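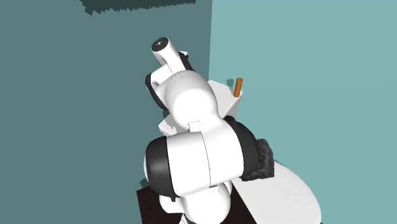
The forelimb and hind limb of the horse are treated in this unit as chains of segments connected by joints, and the quality of a jump is judged in large part by how those joints close. The cannon bone does not shorten over a fence. The shoulder, elbow, knee and fetlock fold, and the lower leg is lifted clear as a result. Students should keep this in view when reading the section on gymnastic exercises, where distances between fences are used to influence how and when the joints close.

Busteden Equestrian College
Jumping Theory and Practice, Unit Four
Gymnastic Lines and Distances
Lecturer: Wolfram Fuchs
Arena instruction: Dace Ozoliņš

1. Purpose of gymnastic work

A gymnastic line is a series of poles and fences set at fixed distances. The rider brings the horse to the first element at a steady gait and in a straight line, and the line itself then governs the rhythm and the takeoff points. The rider's task is to remain in balance, keep a light contact and allow the horse to work. For this reason the method is well suited to young horses, to horses returning to work after a rest, and to riders who are inclined to interfere in the last strides before a fence.

Gymnastic lines are not a substitute for course work. A horse that jumps well through a grid may still be unsettled by a single fence on a turn. The two kinds of training are to be planned together over the term.

2. Phases of the jump

The following terms are used throughout the course and in the written assessment.

Approach. The strides leading to the fence. The canter should be regular, with the hind legs stepping well under the body.

Takeoff. The forehand is raised by the push of the forelegs, after which the hind legs are placed and extend together, or nearly together, to drive the horse upward and forward.

Suspension. The forelegs fold first and the hind legs follow. The neck lowers and reaches forward. The path of the horse's body through the air is set at takeoff; what the horse can still change is the position of its head, neck and limbs.

Landing. The forelegs meet the ground one after the other. The first is called the trailing foreleg and the second the leading foreleg.

Recovery. The first stride after landing, in which balance is restored. A poor recovery stride becomes a poor approach to the next fence, and in a combination there is no time to correct it.

3. Standard distances

All distances in this unit are given in feet and are measured from the inside face of one element to the inside face of the next. They apply to a horse of average stride on level ground. Ponies require shorter distances, as do young horses that have not yet developed an even canter.

Placing pole to first fence, approached in trot: 9 feet
First fence to second fence, one stride, approached in trot: 18 feet
One-stride combination, approached in canter: 24 feet

The difference between the second and third figures should be noted with care. A horse that trots to a low crossrail lands with less forward speed than one that canters to a vertical, and the single stride that follows is correspondingly shorter. Setting the canter distance for a trot approach will oblige the horse to lunge at the second element or to add a stride where there is no room for one. This is the most common error in student plans.

A tape measure is to be used for every line. Pacing is an acceptable check once the line is built.

4. The Drilari line

The Drilari line is the first exercise ridden in this unit. It is built in stages, and the full line is not presented to any horse at the outset.

Stage one. A single placing pole and a crossrail. The rider approaches in rising trot, takes a light seat over the pole and rides away straight in canter before returning to trot.

Stage two. A small vertical is added one stride after the crossrail, at the trot distance given in Section 3. A ground pole is placed slightly in front of the vertical to help the horse judge its takeoff.

Stage three. The vertical becomes a low oxer. The back rail is set no lower than the front rail. Width is increased before height, and only when the horse has gone through quietly from both directions of approach – left rein and right rein. The oxer itself is always jumped in the direction for which it was built.

A horse that rushes should be brought back to the previous stage. A horse that drifts may be given guide poles on the ground, or a pair of poles resting on the crossrail to form a shallow V. Neither fault is to be corrected by raising the fences.

5. Rider position

The lower leg stays at the girth and the weight is carried down into the heel. The hip angle closes as the horse comes up to meet the rider; the rider does not throw the upper body forward in anticipation. The hands follow the mouth along the line of the neck. Riders who lose their balance on landing should use a neck strap until the lower leg is secure.

In a grid the jumping efforts come close together, and a rider who is late over the first element will be later still over the second. Ms. Ozoliņš will ask each rider to name the point at which balance was lost before any correction is offered.

6. Arena arrangements

Practical work takes place in the Hernen arena, which is 200 feet long. Lines are built along the quarter line so that the track remains free for warming up. Riders should allow enough room after the last element for at least three straight strides before the turn.

Spare cups are removed from the stands and returned to the Šimkus store with the rails. Safety cups are required on the back rail of every oxer.

7. Preparation for the next class

Students are to submit a drawn plan of a gymnastic line for a novice horse with a short stride. The plan must state the gait of approach, every distance, and the order in which the elements will be introduced. A short written note should explain what will be changed if the horse lands too close to the second fence. Plans without measurements will be returned unmarked.

Reading: course manual, chapters on the canter and on combinations. The section on related distances may be left until April.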